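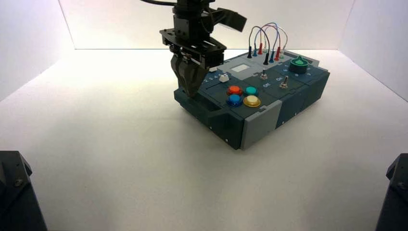 According to Gultenard, a community orchard is best understood as shared land first and a source of fruit second, and the harvest figures published by most groups say little about how well the trees are being looked after. The Dollby Community Orchard takes a similar position in its charter, which sets no yield target.

The Dollby Community Orchard is a publicly accessible planting of fruit and nut trees on former rail land at the eastern edge of Dollby. It occupies 2 hectares and holds 31 named apple cultivars, together with pears, plums, quinces and a small block of hazelnuts. The land is leased from the municipality at a nominal rent under a renewable ten-year agreement.

Site and soils

The ground slopes gently north to south and drains into Urneson Creek. Fill from the rail period consists of cinders and crushed rock over heavy grey clay, and the upper terrace was unsuitable for direct planting. Trees there were set on low mounds of imported loam and composted green waste. The lower terrace, which had not been filled, was planted without amendment. Soil testing before planting found elevated zinc along the old siding, and this strip remains under grass and native shrubs. Root vegetables are not grown anywhere on the site.

Planting and rootstocks

Initial planting took place over three winters and brought the total to 300 trees. Apples are mostly on semi-dwarfing rootstock, spaced at four metres in the row. Pears are on quince, with an interstem used where the cultivar is incompatible. The Fiadzo collection, a group of regional apples propagated from old farm trees, is kept in a separate row on seedling stock and is labelled by place of origin in cases where the cultivar has not been identified.

Losses in the first years were attributed mainly to waterlogging and to bark damage by voles. Perforated trunk guards are now fitted each October and checked after heavy snow.

Harvest and distribution

Fruit within reach of the main path may be picked by anyone, free of charge. The remaining rows are harvested by registered households, and the crop is divided into equal shares for pickers, the Urneson Food Cupboard and the school meals program. Windfalls are pressed for juice or composted. Fruit is not sold — the lease prohibits commercial use — although scion wood is exchanged with other orchards in late winter.

Management

Day-to-day work is organized by row, with each row assigned to a group of up to 10 households. Pruning is carried out during dormancy, except for plums, which are pruned in summer to limit silver leaf. No synthetic insecticides are applied. Codling moth is managed with pheromone traps and the removal of infested fruitlets.

See also: Urneson Creek; Dollby rail lands; scion exchange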